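Notebook, otolith bench, Nerkthorpe – November, started 8:40 in the morning
Seal scat from the Hitport and Odport beaches, washing and sorting
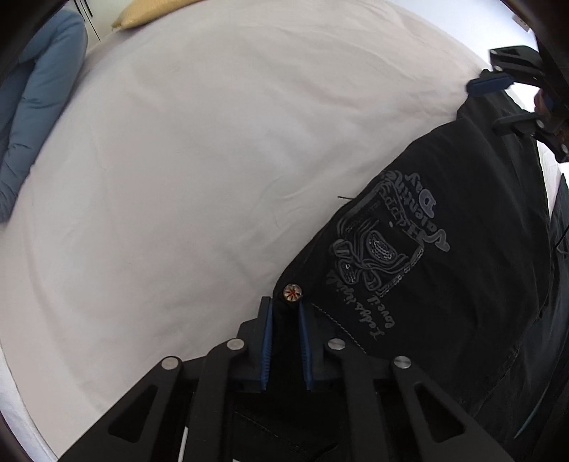
Black shirt on the white sheet, blue cushion on the left.

Continuing from the last entry, where I stopped after the Hitport bags. Ekkachai brought the Odport samples out of the freezer yesterday evening and put them in the fridge to thaw slowly. This morning two of them were still hard in the middle. I left those for the afternoon and began with the soft ones.

In total we have 67 bags for this season, both beaches together. The field sheet says 67 and the freezer list says the same, so this time the two papers agree. In spring they did not, and Helju and I lost a whole morning with it.

Washing

Same nested sieves as before, coarse on the top and fine on the bottom. Tap water, low pressure. I want to write again for the new people that the water must go around the edge of the sieve and not directly on the material, the small herring otoliths are thin and they break. I broke one myself last week doing exactly this. It was a nice one too.

O-04: a lot of sand, very little else. Some fish bones, vertebrae mostly, no otoliths. Kept the bones in alcohol.
O-05: good sample. Otoliths visible already in the top sieve, large, cod family. Put aside to dry.
O-06: bag was leaking. The label was readable only on the inside one. Please everybody continue to put the second label inside, in pencil. The marker on the outside was gone completely.
O-07: contains feather. I do not know if the seal ate a bird or if a gull only walked there. Hinata thinks it is the second, since the feather was clean. Noted as "feather, outer surface" and not counted as prey.
O-08: squid beak, one lower, one upper, they fit together. First beak from Odport this season. Stored wet, because when they dry they curl and then the measurement is wrong.

Around 11 the drain became slow again. It is the sand. We should pour the first rinse into a bucket and let it settle before it goes in the sink. Helju already said this in September and I agreed and then I did not do it. The bucket is now standing next to the sink with its name on it.

Detergent test

Kaede asked if we can soak the samples overnight in warm water with a little detergent, so that the washing goes quicker. I was against, but I had no real reason, only habit. So we tried.

I took one large Hitport sample that was already mixed and split it. One half soaked overnight in plain water, the other half in water with detergent, same jar type, same shelf. Washed both in the same way this morning.

Result: the detergent half washed clearly quicker and the smell was less. Plain half took me nearly double the time. In each half I found the same kinds of fish. The otoliths from the detergent half look a little more white under the microscope, but I can still see the lobes on the edge and I can measure them. I am not sure if the white color is from the detergent or if they were more digested from before. With one split sample I can not say it.

To do: repeat with clean otoliths from the reference box, ones we have measured already. Put three in detergent, three in water, leave them a long weekend, and measure again. If the length stays the same I will stop complaining.

Measuring

After lunch, the calibration slide first. It was off. Somebody changed the zoom position and the scale in the program did not follow. All the lengths on page before this one were done before the change (I checked with the time on the saved files), so they are good. From now on please write the zoom on the sheet, also when it is the same as yesterday.

The length we use is the longest line, from the front tip to the back. If the tip is broken we measure the width and write "w" behind. Do not guess the missing piece. I saw two guesses in the Hitport sheet, with a question mark, and I took them out. They are in the comment column so they are not lost.

Wear classes, short reminder:
0 – edge sharp, lobes clear, like from a fresh fish
1 – edge a little round, groove still clear
2 – edge smooth, groove weak
3 – smooth like a small stone, only family possible, do not measure

Hinata and I both graded the same tray without looking at each other's sheet. We agreed on most. The disagreement is always between 1 and 2, and always I am the stricter one. We looked at them again together and decided that if the groove can be followed from one end to the other it is a 1. I changed four of mine, she changed one of hers.

Sandeel problem: the little ones are all over the fine sieve and they look very similar to each other. I can not separate the species and I will not pretend. They go in as "sandeel, unidentified".

Database

Sawsan wrote that the Lacerda sheet does not accept more than 700 rows before it becomes too slow to open on her computer. We put one row for every otolith, so we come there quickly. Her suggestion is one file for each beach. I would prefer one file for each season, because the comparison between the beaches is the thing we want to do in the end, and every time we paste two files together a column moves. I will call her. Until then please keep entering in the old one and save a copy before you close.

She also found that I typed Odport as "Oport" in five places. Corrected.

Visit at Odport, short note from Ekkachai

He went down at low tide to look if the animals are still using the north end. Yes, they are, mostly on the flat rocks and a few younger ones up on the sand near the path. He stayed behind the dune and did not collect, as they were resting and we only pick up after they have gone by themselves. There were walkers with a dog, on leash, and he talked with them. They asked if a seal that lies alone on the beach is sick. He explained that usually it is only resting, and that people should stay far, keep the dog close and not push it back in the water. They were friendly and wanted to know what we do with the scat. He said their faces changed a little.

The path sign at that end has fallen over again. He put it up with stones. It will not survive the next storm, and I will write to the town about a proper post.

Left for tomorrow

– the two hard bags, now soft, in the fridge on the lower shelf, O-11 and O-12
– otoliths from O-05 are drying in the tray with the glass lid. Do not open near the window, it has a draft
– order alcohol, the small bottle is nearly empty
– more glass vials with the flat bottom. The round ones roll, I am tired of it
– ask Helju for the key of the reference cabinet
– detergent test, second part, as above

One question to whoever reads this: in the Hitport tray there is a single otolith in the corner without number, quite large, wear 1. It looks like whiting to me. It was not there when I covered the tray at noon. If you took it out of a vial to look at it, please tell me which vial, and I will not be angry.

Stopped at 17:20. Sieves washed, hanging on the rack, the fine one has a small bend on the rim but the mesh is whole.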